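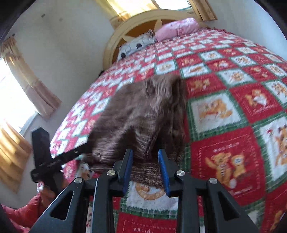 Durrani Home Team: Knitwear and Bedding

Section 4. Folding a jumper on the bed

A bed is a wonderful place to fold knitwear! It's wide, it's soft, and a patchwork quilt gives you a ready-made set of straight lines to work to. If yours has plaid borders and teddy bears on it, so much the better (ours makes a December sorting session very cheerful).

Before you start

Smooth the bedspread from the pillows down to the foot. Open the curtains, as brown and other dark knits show fluff and pulled threads far better in daylight.

1. Lift the garment with a good pinch of fabric and lay it face down across the squares.

2. Line up the ribbed band with the edge of a patchwork square. Let the rib relax and don't tug it straight.

3. Pat the knit flat with your palms, working outwards from the middle.

4. Fold one side in to the centre, then lay the sleeve down along it. Do the same on the other side.

5. Fold the bottom up in thirds, turn the whole bundle over and admire it.

Note: Fuzzy yarns are bulkier than they look. Keep the folds loose and stack no more than four to a Tasard drawer box. The lid should close without pressing.

Note: If you keep a wardrobe list, copy the number from the box label (3317, for instance) before it goes on the shelf.

Caution: Never lift a heavy knit by one cuff or by the neckline. The stitches stretch under the weight and may not spring back.

Caution: Take off rings and bracelets first. One small snag can run right across a row.

For cardigans and anything with a hood, go on to Section 5.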